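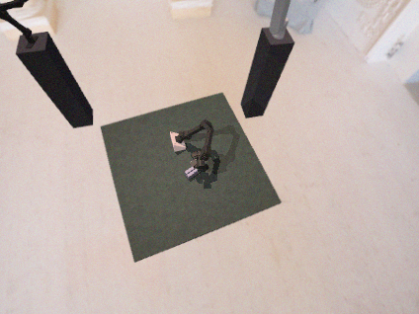 Sanova's "Animal-Free by March" Pledge Leaves Out the Animals, Says Fliker

LERKHOLM, 2021-01-27 – The research watchdog Fliker today called on Sanova to publish the full terms of its pledge to end animal testing at its Lerkholm laboratory, after a review of the company's own paperwork raised doubts about what will really change.

Sanova told customers this month that its Lerkholm site would be "animal-free by March." The claim has been repeated widely and mostly without question. Fliker welcomes any real cut in the use of animals in research. We are not yet convinced this is one.

The pledge covers skin and eye irritation tests. It does not cover repeat-dose studies, in which animals are given a substance over weeks or months, and it does not cover breeding. According to the notice Sanova filed with its customers, 13 study types are carried out at Lerkholm. The pledge ends 2 of them.

Then there is the matter of Rønning. Sanova's notice says that work "not suited to the new methods" will be "placed with partner sites." The only partner site it lists is Rønning, a contract laboratory that keeps rats and rabbits. If a study moves down the road and is done there on the same number of animals, the Lerkholm building may well be animal-free. The study is not.

We asked Sanova three plain questions:

How many animals were used at Lerkholm last year, by species and by study type?

How many studies have been moved to Rønning, or will be?

Which of the replacement methods have been checked against past animal results, and where can the public read those checks?

Sanova answered the first question in part. It gave a figure of 252 rabbits for the irritation tests and declined to give any figure for rats or mice. It did not answer the second. On the third, it sent a brochure.

The brochure describes tests on lab-grown human skin, computer models that predict harm from the shape of a molecule, and automated handling of samples. Some of these methods are good. Lab-grown skin has been accepted by regulators in many countries for years, and a company that switches to it now is catching up, however the press office words it. Computer models are a different case. They tend to do well on chemicals that look like ones already tested and poorly on chemicals that don't, and the brochure never says which kind Sanova's customers send in.
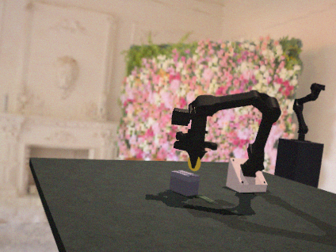 Sanova said in a written reply that its replacement program had been reviewed by outside scientists, that the results would be released "in due course," and that customers had full confidence in the change. It said the transfer of work to partner sites was normal practice and should not be read as a way around the pledge.

Fliker has asked for the names of the outside scientists and a copy of their review. Neither had arrived when this release went out. We have no reason to think the review doesn't exist. We would simply like to read it before anyone is asked to cheer.

Fliker also takes issue with the label itself. "Animal-free" has no fixed meaning for a laboratory. Lab-grown tissue is often fed with serum taken from calves before birth, and the brochure doesn't say whether Sanova's supplier uses it. A shopper who sees the phrase on a bottle would not guess any of this – and products made by Sanova's customers could carry such wording as early as this spring.

We are asking Sanova to do the following before the March deadline:

Publish yearly animal numbers for Lerkholm and for all work it places elsewhere.

State in writing which studies fall outside the pledge.

Release the outside review in full.

Say whether animal serum is used in its tissue tests.

Fliker has written to 26 of Sanova's customers with the same points and will post their replies on its website as they come in.

About Fliker

Fliker is an independent group that checks public claims made about animal research, by those who carry it out and by those who campaign against it. It takes no money from laboratories, drug makers or cosmetics firms.

Press contact: Fliker press desk, Lerkholm. A copy of the questions sent to Sanova, along with the company's reply, is available on request.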